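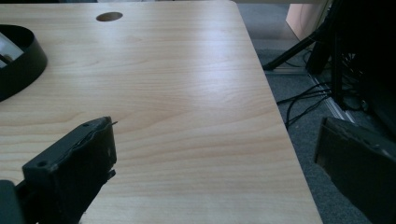

Open day at a robotics lab: can visitors try the hand-held grippers themselves?

Posted by Kenneth Halliday in Visits and demonstrations

I am bringing a group of adult learners to the Gellus open day in September. The program lists "manipulation demonstration, desk area" and gives no other detail. Do visitors get to hold the gripper and do the task, or is it watch only? Also, how long should I allow for it, and is there anything the group should know beforehand? Most of them work in maintenance or electrical trades and will want to know how the thing is put together. Two of them use walking sticks, if that makes a difference.

Mhairi Moffat

Visitors can usually try it, one person at a time, after a staff member has run through the task once. At the last Gellus open day the turn was a single pick and place at a desk: close the fingers on a small part, lift it, put it down at a marked spot, open the fingers. A turn takes two minutes including the explanation. Allow 70 minutes for a full group if everyone wants a go, less if some only want to watch.

Points to pass on to your group:

Hold the tool at the grip and keep your other hand off the work surface. People tend to steady the part with their free hand, and that spoils the recording.

Move at the pace you would use to set down a full cup. Fast movements blur the picture from the camera on the tool, and the attempt is then discarded.

Close the fingers fully before lifting. A half-closed grip will often hold for the first few centimetres and then let the part rotate.

Long sleeves should be pushed back to the elbow. Lanyards come off or go inside the shirt.

For your trades people, ask for the bench session with the spare tool. It is not in the printed program. Last time they had one finger removed so you could see the mounting and the pad, and the person running it was happy to discuss fasteners and wear. Finger pads are treated as a consumable there, and they log the number of cycles on each pair. The pair I handled had 3,809 on the sheet and was due for replacement.

On the walking sticks, tell them in advance. The desk is at sitting height and they will bring a chair over. Cables on the floor are normal in a working lab, so ask for the approach side to be cleared before your group goes in. They did this for us without any fuss when I emailed ahead.

Gavin Geddes

depends on the day. I went to the Flellorine one and it was all behind a rope, 15 minutes of a bloke talking and then a video. Parking was bad too. Never been to Gellus

Morven Strachan

Mhairi's answer matches my experience, with one correction and a few additions.

The correction: at Gellus the placing spot was not marked on the morning I attended. The operator named a target and the visitor placed the part by eye. I asked about this and was told that variation in the final position was wanted, as the model is meant to cope with it. If your learners ask why there is no jig, that is the answer I was given.

Additions:

The visitor attempts are stored. There is a consent form at the desk and you can decline to have your attempt kept and still have a turn. The form covers the camera view from the tool and the tool position. It asks for no name. The display board said 787 visitor attempts had been kept from earlier open days.

There is a difference between the hand-held tool and the arm, and the program does not make it clear. The hand-held tool is moved by a person and has no drive of its own apart from what your hand supplies. The arm is shown separately, later in the day, and visitors stay outside the taped line for it. If your group is mainly interested in the arm, book the 2 pm slot, which fills first.

Bring questions on calibration. Mahmoud Benkirane ran the desk when I was there and gave a clear account of how finger opening is measured and why it drifts as the pads wear. He also let us compare a worn pair with a new pair side by side. The new pair felt noticeably tighter at full closure.

No food or drink in the demonstration room. Lockers take a dollar coin, which you get back.

Kenneth Halliday

Thanks Mhairi and Morven. I have emailed them about the chair and the bench session and asked for 2 pm for the arm. Will post the reply here if it differs from the above.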